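3.2 Getting parts off the belt

The handover between conveyor and bin turned out to be the most rewarding part of the whole study. We expected belt speed to matter most. Yet when we went through our notes on 378 transfers at the Kaimal workshop, the resting position of the part told us far more. A part that stops well away from the rail, with its widest face down, is a pleasure to deal with. One that ends up tight against the rail has to be turned first, and each turn is a chance to mark a freshly machined edge.

Figure 3 gives a good sense of the layout. The bin goes under the belt, close to the near rail, so the path from pick to drop stays short.

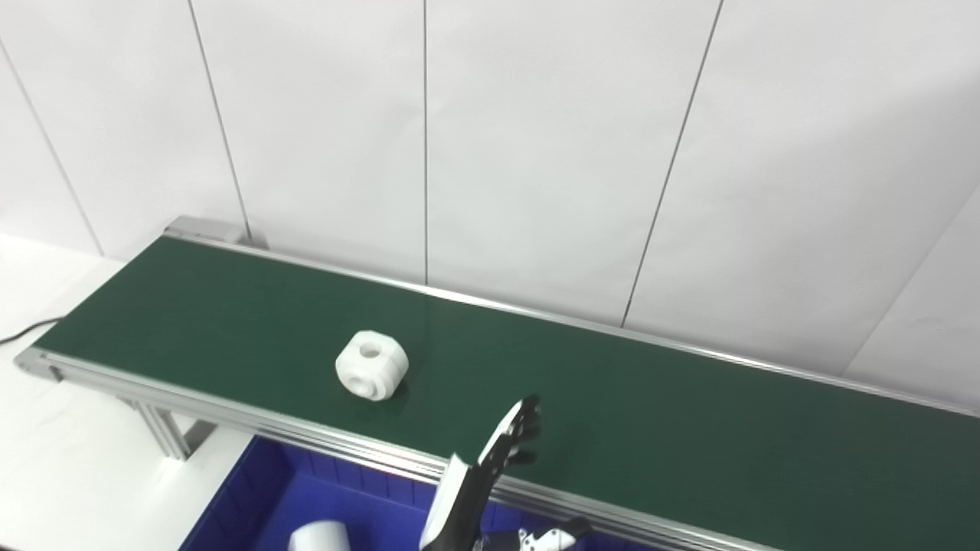
Figure 3. White machined part with a hole in its top face, resting on the green conveyor belt; blue bin below.

We were delighted by how much the chamfers help. Parts with rounded, chamfered corners settled flat in 336 of the transfers, and they slid past one another in the bin without catching. Muthu Venkataraman had argued for softer corners at the design stage on grounds of handling alone, and our counts back him up nicely.

Bin depth deserves a closer look too. We tried 3 depths, and the shallowest was by far the easiest to empty by hand, though it filled up quickly with the larger parts. Section 3.3 takes up that trade-off, along with the liner we tested at Skatport.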